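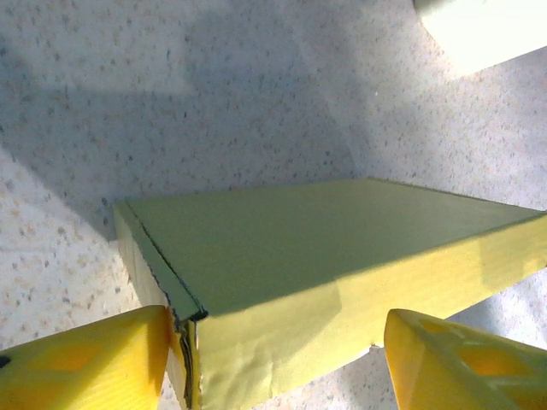
I paid for express shipping last month and I've been grumpy with myself ever since. It was a birthday present for my niece, I'd known the date for her entire life, and I still found myself at the post office counter in Brindadby on a Friday arvo, handing over more for the postage than I'd spent on the puzzle inside.

So here's my pitch, and I've been boring everyone at work with it: we should go back to posting things slowly. Early, cheap and slowly.

My nan posted her Christmas parcels in July. July! She lived out past Gremham, and anything going to the rellies in England went by sea, so she'd have the fruitcake wrapped and the brown paper out while the rest of us were still scraping frost off the windscreen. You'd get a letter in spring asking whether it had turned up, and half the time it hadn't, and everyone just got on with it (the cake was fine, that cake could have survived a shipwreck).

Now I get a text when my parcel leaves the depot, another when it's on the van, and a third asking me to rate the van. I ordered 2 bike tubes the other week and checked the tracking 6 times before lunch. They're bike tubes! I wasn't even planning to ride until the weekend.

My friend Huiling Dai reckons I'm being romantic about it, and she has a point. She runs a little yarn business from her spare room, and if an order takes a fortnight to reach Jutside she hears about it, usually in capitals. Medicine should be quick too, and spare parts for the fridge. I'm not a monster.

But a jumper? A book you'll leave on the bedside table until summer? I'd love a button at the checkout that says "whenever", with a couple of dollars off for anyone who picks it. I'd press it nearly every time. My niece's next present is already wrapped, by the way, and it's going in the ordinary post.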